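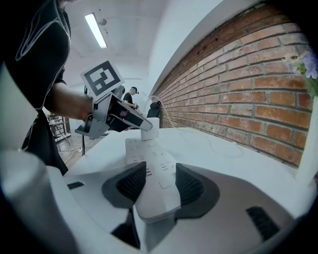 According to the message that came in from Granström overnight, the sideboard is walnut all the way through, no veneer anywhere, and would we please say so on the listing. I'd love to! But I had the left-hand door off its hinges this morning and there's a lovely straight line of veneer along the bottom edge, lifting in two places, with what looks like beech underneath. So the listing will say walnut veneer on a solid carcass, and I'll write back tonight and be nice about it.

3rd November, bench notes.

Sideboard (stock no. 923). Came up from Udthorpe with the drawers taped shut, and the tape has pulled a bit of finish off the front of the top one. Cleaned the whole front with mineral spirits and a soft rag. Lots of brown came off, mostly old wax I think, and the figure on the doors is gorgeous now — big swirly bookmatched stuff, you'd never have guessed. The back panel is a later replacement, thin ply, pinned on by someone in a hurry. I'm leaving it.

Drawers: the middle one sticks about halfway. Runner on the right side is worn down to a sort of ski slope. Planed it flat and let in a new strip of oak, 7 mm thick at the back end and tapered to nothing at the front. Hide glue, cramped up, leave it alone until tomorrow (whoever is in first, PLEASE don't try the drawer).

Veneer lifts on the left door: worked warm glue under with the thin palette knife, wax paper, block, clamps. The longer lift has some dirt in it that I couldn't get all the way out, so it may stand a hair proud. If it does I'll steam it back up and try again.

Handles. There should be 5 and we have four, plus one that's close but has a fatter stem. I've asked Pomach if they can cast a match from one of the good ones. Last time they took 14 days and the color was too yellow, so I've asked for it unlacquered and I'll tone it down myself with the ammonia jar. Out on the porch this time!!

Finish: tried two test patches inside the right door. Garnet shellac is too red. The Rirnum blonde is better but a bit cold, so I mixed them, mostly blonde with a splash of garnet, and that's the one. Jar is on the top shelf with green tape on the lid. Three thin coats on the top, then see. There's a white ring near the back left corner that came down a lot with alcohol on a pad, still faintly there if you get your eye low to the wood.

Still to do: key for the right door (lock works fine, I turned it with a bit of bent wire), glue block missing behind the front left foot, wax the runners, new photos once the top is done. Price to be argued over after that.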